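Sotadley House Residents' Group
Minutes of the Shared Washroom and Storage Meeting, January
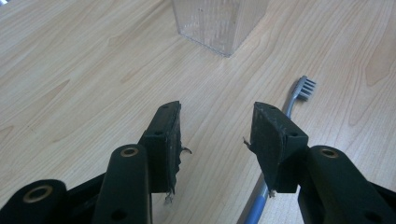
Minutes, No. 179, page 4

Present: Visitación Vallejo (chair), Zaid Nasrallah, Leonora Pangilinan, Crisanto Salazar (minutes). Apologies: Nestor Tiongson.

1. Previous minutes. Accepted with one correction: the shelf order was placed with Melomen, reference 636.

2. Toothbrush storage. The clear plastic container and the toothbrush were on the wooden table for discussion. L. Pangilinan prefers a clear, straight-sided container because residue at the base can be seen from outside. Z. Nasrallah noted that a tall brush tips a light container – a wider base should be priced. Agreed: one upright container per room, brushes stored head up, no lids.

3. Labeling. Room numbers to go on the container and on the brush handle, clear of the bristles. Action: CS.

4. Cleaning. Containers to be emptied and rinsed weekly. The Zulura descaler stays in the locked cupboard. Action: ZN to revise the rota.

5. Table. V. Vallejo asked that wet items be kept off the bare wood. Trays deferred until the Aquino quote arrives.

6. Any other business. Cupboard key 996 is still missing. Action: NT.

Closed 8:40 p.m.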